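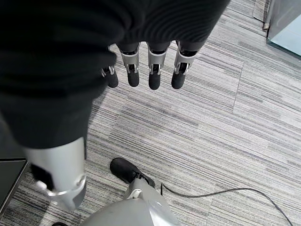 **1/** I have been taking magnesium for my legs since July. My legs have not issued a statement.

**2/** The tub is Kolter, unflavored, 2327 milligrams of powder per scoop. I asked their help desk how much of that is magnesium. They sent me a coupon.

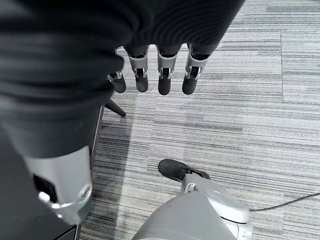
**3/** Hedvika Hrnčiar from my running club swears by Katatano capsules instead. You take two with dinner. They are the size of a canoe and smell like a pond, so at least there's a theme.

**4/** She also says it took her more than 100 days to notice anything. At 100 days I'd expect to notice something no matter what I was eating. 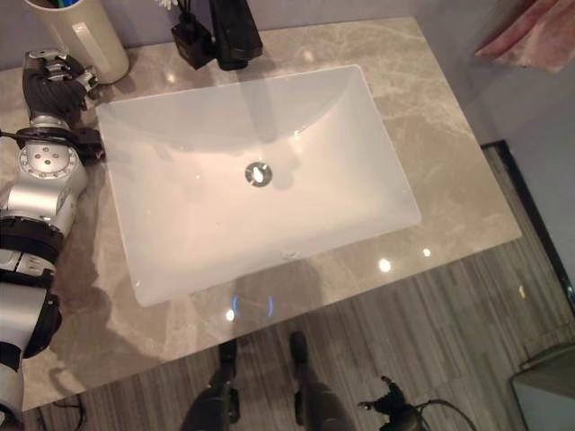 **Supplements / Magnesium**

**5/** Things I have learned from reading labels at 6 a.m.: citrate dissolves nicely and then reminds you it's there. Oxide is cheap. Glycinate costs more and everyone who buys it talks softly.

**6/** Idska does a fizzy tablet. Tastes like a lemon described over the phone. I finished the tube and bought another, so make of that what you like.

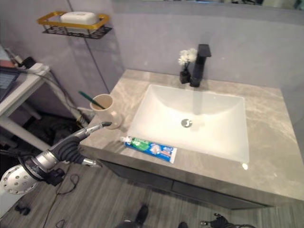 **7/** Powder people, please measure over a sink. I used to do mine on the kitchen table and ate gritty toast for a week. A white basin in gray marble hides a spill pretty well, and you can rinse it. Just move the toothpaste off the front edge before you start scooping.

**8/** Slanina has a magnesium gummy now. Serving size: two. I ate the serving size several times. Calves still tight, will report back.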